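Feinwäsche im Netz: Worauf es bei Stoff und Reißverschluss ankommt

Gilberto Bermúdez prüft seit vielen Jahren Haushaltstextilien. Angefangen hat er bei Relitz mit technischen Geweben, heute leitet er bei Condonley die Warenprüfung für Wäschenetze und Schutzhüllen. Zum Gespräch trifft man ihn am Freitag gegen halb neun, vor der ersten Besprechung. Er redet leise, in kurzen Sätzen, und bleibt beim Material.

Die erste Frage gilt der Maschenweite. "Die meisten Leute kaufen nach Größe", sagt Bermúdez. "Die Maschenweite entscheidet aber, was im Netz passiert. Eine grobe Masche lässt viel Wasser durch und auch viel Waschmittel wieder heraus. Dafür bleiben Häkchen und Bügel darin hängen. Eine feine Masche schützt besser, braucht aber Platz in der Trommel." Für Blusen und Unterwäsche empfiehlt er feine Ware, für Socken und Sportsachen dürfe es gröber sein.

Gewirkte Polyesternetze hält er für den brauchbaren Standard. Baumwolle nehme zu viel Wasser auf und trockne langsam. Bei Polyester sei die Kante die Schwachstelle. "Die Fläche geht selten kaputt. Die Naht reißt aus, und zwar dort, wo der Stoff am stärksten umgelenkt wird."

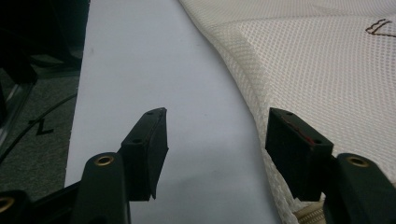 Deshalb gebe es Modelle mit gepolstertem Rand oder mit einer Zwischenlage aus Abstandsgewirke. Solche Netze behalten ihre Form und drücken den Inhalt weniger zusammen. Bermúdez sieht darin Vorteile bei BHs mit festen Schalen und bei Strickwaren mit loser Bindung. Der Nachteil sei das Volumen. "Zwei davon in einer kleinen Trommel, und die Wäsche bewegt sich nicht mehr. Dann wird sie nass, aber nicht sauber."

Beim Füllen rät er zur Zurückhaltung. Ein Netz solle höchstens zur Hälfte belegt sein, bei dicken Teilen noch weniger. Im Prüfraum von Condonley werden 3 Füllgrade gefahren, jeweils mit demselben Gewebe und demselben Programm. Über die Ergebnisse spricht er ungern im Detail. Die volle Beladung schneide bei der Fleckentfernung durchweg am schlechtesten ab - das überrasche im Haus keinen mehr.

Aileen Tiongson kommt später dazu. Sie betreut bei Prurngate die Reparaturannahme und sieht die Netze, die zurückkommen. Ihr Urteil fällt nüchtern aus. "Defekte Reißverschlüsse, ausgerissene Enden, verlorene Schieber. Danach kommt lange nichts." Die Schutzlasche am Ende der Zahnreihe sei der Teil, den sie zuerst ansehe. Fehle sie, könne der Schieber beim Schleudern wandern. Dann öffne sich der Beutel, und der Schieber schlage gegen die Trommel.

Bermúdez ergänzt die Angaben zum Verschluss. Kunststoffspiralen seien Metallzähnen vorzuziehen, weil sie nicht korrodieren und das Gewebe weniger belasten. Das Band müsse ähnlich schrumpfen wie das Netz. Passe das nicht zusammen, werfe die Naht nach einigen Wäschen Wellen, und der Schieber laufe schwer.
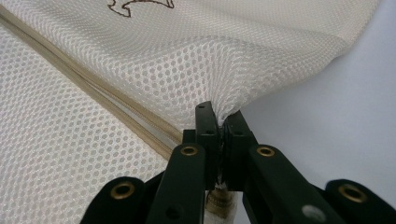
Geprüft wird das Laufverhalten an einem Gerät von Weerasinghe, mit 2000 Öffnungs- und Schließzyklen je Muster. Tiongson hält den Handversuch für ebenso aufschlussreich: das Netz neben dem Verschluss fassen, leicht anheben und auf den Bandverlauf achten. Ein beiges Reißverschlussband auf weißem Netz hat für sie den Vorzug, dass man seinen Verlauf gut verfolgen kann. Auf Ton in Ton gearbeiteter Ware übersehe man einen Verzug leichter. Auch Stickereien schaut sie sich genauer an. Eine braune Konturlinie auf hellem Netz sei unproblematisch, solange das Garn farbecht ist und die Fadenenden auf der Rückseite verriegelt sind.

Zur Temperatur äußern sich beide ähnlich. Maßgeblich sei das Etikett des empfindlichsten Teils, erst danach das des Netzes. Vom Trockner rät Bermúdez ab, auch wenn viele Hersteller ihn auf niedriger Stufe zulassen. "Aufhängen, Verschluss offen, fertig. Polyester ist nach kurzer Zeit trocken." Zusammengeknüllt in der Maschine liegen lassen solle man es nicht.

Und die Lebensdauer? Bermúdez rechnet bei wöchentlichem Gebrauch mit rund 52 Wäschen, bevor eine genaue Kontrolle der Nähte fällig wird. Kleine Löcher in der Fläche könne man stopfen. Tiongson widerspricht an dieser Stelle: Bei feiner Masche ziehe der Stopffaden das umliegende Gewebe zusammen, sie setze lieber einen Flicken aus demselben Material auf. Reste dafür hebt sie in der Werkstatt nach Maschenweite sortiert auf.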